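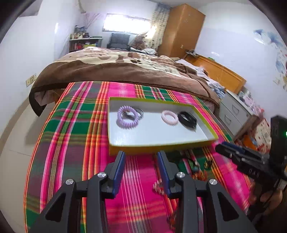

Home Organizing Basics
Handout 2: Small Things That Tangle
Notes to keep, February 22, 2024

Welcome back, everyone, and thank you for being so patient while we got through drawers and shelves last time. Now we come to the little things, which I have to admit are my favorite. Hair ties, bracelets, wristbands, a charm that came off something years ago - most of us have a bowl or a bag of these somewhere, and most of us only wear whatever happens to be on top.

Before you start

Clear a surface you can stand or sit beside comfortably. A bed is fine, and so is a table with a cloth on it. The cloth does two jobs: beads don't bounce, and nothing rolls away under the furniture. If your cloth is a busy one, work inside something with a pale bottom, or you will be squinting for your smallest beads all afternoon.

You do not need to buy anything. I know some of you asked about the Flarnano trays, and they are very nice trays, but please try a box lid first and see how you get on with it for a couple of weeks.

First sort

Tip everything out and pick up one piece at a time. Stretchy things for hair go in one pile, things for the wrist in another. Don't stop to untangle yet! If two pieces are knotted together, put them down as one and come back to them when the easy ones are done.

Laying out the lid
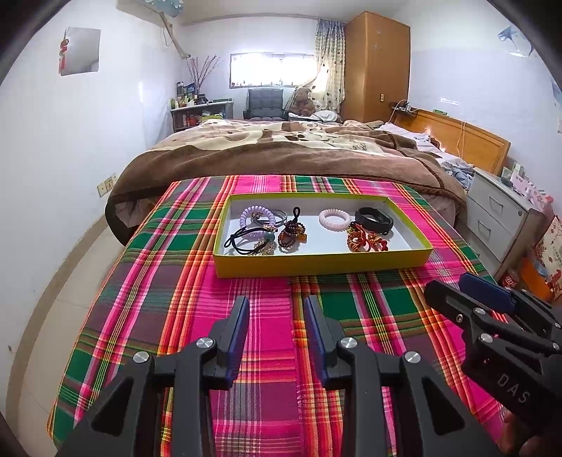 Leaving a gap is the part people skip, and I do understand why, as it feels like wasted room when you have so much to fit in. Please leave one anyway. With a strip of bare white between the two clusters, as there is in this lid, you have somewhere to set a piece down while you make up your mind about it. Look also at the red braided bracelet on the right, with its strands in a tangle. A cord like that wants to be laid out straight, ends together, or it will catch on its neighbors every time you reach in. The spiral coil ties are much easier company and can lie flat toward the back, where you'll still spot them by color.

Beaded pieces

Pick these up from underneath with your whole hand. Pulling on one end puts all the strain on the thread, and an old thread may not forgive you. Check the knots while you are there. Anything with a loose knot goes to one side for mending, and we'll do the mending together when we get to Handout 4.

For next time

Bring your lid as it is, even if you aren't happy with it - those are often the most useful ones to talk over. Bring a soft cloth too, and a small pair of scissors if you have them.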